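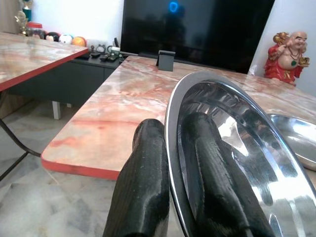

18 min read

4. Small purchases and the habit of asking

4.1 What the written limits said

Both of the firms we followed had a spending limit for ordinary staff, and both had written it down, though in rather different places. At Foltance it sat in a short paragraph of the staff handbook, between the rules on annual leave and a note on parking. At Trornen it was part of a separate purchasing sheet that had been drawn up some years earlier by Algirdas Rebane, then the office manager, and had been copied forward ever since with small changes to the names at the bottom. The limit itself was much the same in the two firms, at roughly 80 pounds for a single purchase, above which a manager's approval was needed before any order was placed.

We had expected, when we planned the study, that most of the interesting behaviour would be found just above this line. Earlier work on spending authority in larger companies gives a good deal of attention to order splitting, where one purchase is broken into several in order to stay beneath a limit, and we had built our coding sheet with this in mind. We did find a little of it. But by far the larger part of what we read in the request logs concerned purchases well below the limit, for which nobody needed to ask anything at all, and for which people asked all the same.

The logs held 1,201 requests across the two firms. Each was read in full by Mal-soon Ryu and again by Mawuli Lamptey, who then compared their notes and talked through any request they had coded differently. Where they still could not agree, and this happened most often with requests that ran over several messages, the item was put in a class of its own and left out of the comparisons below. We would do this differently another time. The unclear requests turned out to be among the richest in the set, and we come back to a few of them in section 4.3.

4.2 Asking below the limit

A request below the limit usually took a very mild form. Staff wrote to say that they were thinking of ordering printer labels, or a new kettle, or a second copy of a reference book, and wondered whether that would be all right. Managers nearly always said yes, often in a single word. On the face of it the exchange was a waste of everyone's time, and the managers we interviewed at Foltance tended to describe it that way, with some fondness. One of them told us that she had stopped reading these messages properly and simply replied to them in a batch after lunch.

The staff saw it another way. Several of them knew the limit and could quote it, so it would be wrong to put the asking down to a lack of training. What they wanted, as far as we could make out, was to be seen to have asked. A stock clerk at Trornen explained that the purchasing sheet told him what he could spend but said nothing of what the firm would think a sensible thing to spend it on, and that he would rather have a manager's name beside his own if the question ever came up. We heard versions of this from people in quite different jobs - and from one or two who had been with their firm for a very long time.

It helps here to remember how the sheet was written. It gave a figure and a list of approved suppliers, and then moved straight on to invoices. There was no mention of purpose. The Foltance paragraph did include a phrase about spending being "reasonable and for the business", but when we asked people what the word reasonable covered they gave us answers so far apart that we doubt the phrase was doing much work. A box of good biscuits for a visiting client was plainly reasonable to the sales desk. In the workshop it was thought of as the sort of thing a director might buy, and should.

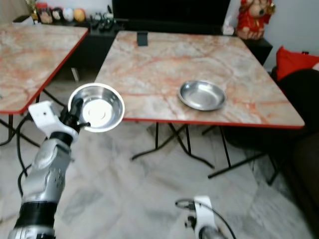 Figure 2. Round stainless steel bowl held in a gripper off one corner of a square folding table; a shallow steel plate on the table top.

4.3 Requests that wandered

The requests we had set aside as unclear deserve a little more space than we first gave them. They tended to begin as a purchase and end as something else. In one long exchange at Foltance, a request for a desk lamp became a discussion of where the desk ought to be, and then of whether the person sitting at it should be moved to another room, which was finally agreed. The lamp was never ordered. In another, a request to renew a magazine subscription brought out the fact that the person who used to read the magazine had left, and that the renewal had been going through each November without anyone opening the copies.

We do not wish to make too much of these cases, which are few, and which we chose partly because they were pleasant to read. Still, they suggest that the small request carries other business along with it. If the firm were to insist that staff stop asking below the limit, as one Foltance manager proposed to us quite firmly, some of these conversations would need to find another home. Dörte Strobel has made a similar point to us about stationery cupboards, in an unpublished talk, and we are grateful to her for letting us borrow it.

4.4 Differences between the firms

Trornen staff asked less often than Foltance staff for purchases of the same kind. It is tempting to credit the purchasing sheet, being the longer and clearer document, but we are wary of this. Trornen is the smaller of the two firms and its people sit closer together, so a good many requests must have been made across a desk and never reached the log. Our interviews gave us some idea of these spoken requests but no fair means of setting them beside the written ones.

There was also a change of software part way through. Foltance moved its requests from ordinary email to a form built by Lauritsen, and the form asked for a reason in a box that could not be left blank. People filled it in with great patience at first. Later entries are shorter, and a fair number consist of the word "needed". Bülent Güneş, who helped us export the records, kindly checked that no requests had been lost in the move, but we cannot be sure that the two sets are alike in every way, and readers should treat the later Foltance material with a bit more care.

4.5 A note on wording

When we showed an early version of these findings to the two firms, each asked what it ought to write instead. We are slow to offer wording on the strength of so small a study. What we did suggest was that the limit be followed by a handful of ordinary purchases drawn from the firm's own log, the dull ones included, so that a new member of staff could see what colleagues had bought without trouble. Trornen has since added such a list to its sheet. Foltance is waiting for its handbook to be redone by Adance, and in the meantime the paragraph stays where it was, next to the note on parking.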